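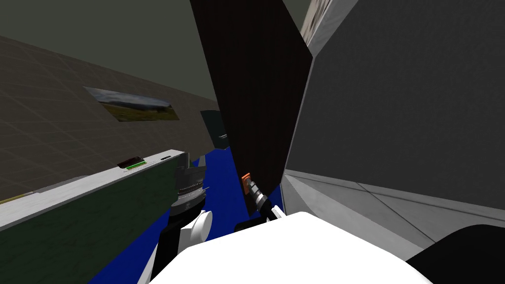

Jitumberg Bus Stop Notes – read me first

Hi! I've been riding the buses in Jitumberg for years, and for most of that time I've been scribbling down what each stop is like to wait at. Is there a bench? Is there a roof? Can you read the timetable after dark? At some point the notebooks got out of hand, so I typed everything up, and now it's a file you can download and do things with.

This page tells you what's in the file, how I collected it, and where it's shaky. Please read the shaky part before you make a map and send it to the city.

What you get

One file, stops.csv, with 2389 rows. Each row is one visit to one stop, so a stop I pass all the time has lots of rows and a stop out past the gravel works might have one. If you want one row per stop, group by stop_code and take the newest visit. I used to ship a second file that did this for you, but the two kept drifting apart and I got tired of fixing it.

There's also a plain text file called oddities.txt. It's where I put things that didn't fit into a column, like the stop that has two poles with different names on them, or the one where the bench faces a hedge.

The columns

stop_code – the number on the pole. If the pole had no number, I made one up starting with X.

stop_name – as printed on the sign, misspellings and all. There are two different spellings of Hirvonen Street on opposite sides of the same road and I left both in.

line – which bus I was riding or waiting for. Blank if I was just walking by.

month – month of the visit. I don't give the day because half the time I didn't write it down.

time – rounded to the nearest 15 minutes, on a 24-hour clock.

bench – none, perch, or seat. A perch is one of those slanted bars you lean on. I don't think a perch is a bench and I'm not going to be talked out of it.

roof – none, partial, or full. "Partial" means you'd get your knees wet.

light – yes, no, or unknown. Only filled in for visits after sunset, so expect a lot of unknowns.

timetable – readable, damaged, or missing.

curb – raised, flat, or grass. Grass means there's no paved spot to stand on at all.

wait_min – how long I waited, in minutes, if I remembered to check. I capped this at 30, so anything longer just says 30. (I know, I know. I started doing it in the first notebook and then it was too late to change.)

comfort – my own score from 1 to 7. More on that below.

note – whatever else I felt like writing. Some of these are long.

How I collected it

On foot and by bus, with a pencil. The early rows come from paper notebooks and I typed those in over a very long winter. Newer ones go straight into a form on my phone, which is faster but has given me a whole new kind of typo – watch out for "roof: fill" in anything you download before version 7, where I finally cleaned those up.

I did try to get to every stop at least once. The inner lines are covered really well. Areser, on the east side, is thin, mostly because the bus out there stops running in the early evening and I've been stranded once already. The hill stops above the Gresero swimming pool were all done in one go in June, in lovely weather, and I suspect it made me generous.

About the comfort score

It's one person's opinion! I'm fairly tall, I don't mind cold, I hate wind, and I usually have a bag with me. A 1 means I would walk to the next stop. A 4 is fine, I guess. A 7 means I let a bus go by because I was happy sitting there, and there are very few of those.

I tried once to work out the score from the other columns and it didn't come close. A full roof helps, a seat helps a lot, and then some bare pole next to a bakery gets a 6. If you're training something to predict comfort, good luck, and do let me know how it goes.

Things that are wrong or missing

Stops move. When a stop shifts down the road a bit, the city keeps the old number, so older rows may be talking about a different patch of sidewalk. I've put "moved" in the note column where I noticed, but I'm sure I missed plenty.

The visits lean heavily toward mornings and late afternoons, as that's when I ride. Don't use wait_min to say anything about how punctual the buses are. I show up at stops at times that suit me, and on my usual line I know the schedule by heart, so my waits are shorter than yours would be.

I didn't record anything about tactile paving until quite late and those rows only mention it in the note. It deserves a proper column and I'd like to add one, but that means going back around the whole town. I've started. My shoes are not enjoying it.

No coordinates, either. The city publishes its own list of stop locations and you can join on stop_code, except for the X ones, which you'll have to puzzle out from the names.

Can I use it?

Yes, for anything. Homework, maps, arguments with your neighbors. If you publish something, a mention of Jitumberg Bus Stop Notes would be nice, along with the version number, so people know which set of mistakes they're looking at.

Fixes and additions

If a stop near you has changed, send me the stop code, the month you saw it, and what's different. I'd love more rows from Areser in particular. Please don't send comfort scores, as I want that column to stay grumpy in one consistent way, but notes are very welcome and I'll mark them with "reader" so it's clear they aren't mine.

Next on my list is the night bus, which I've been putting off until the benches dry out a bit.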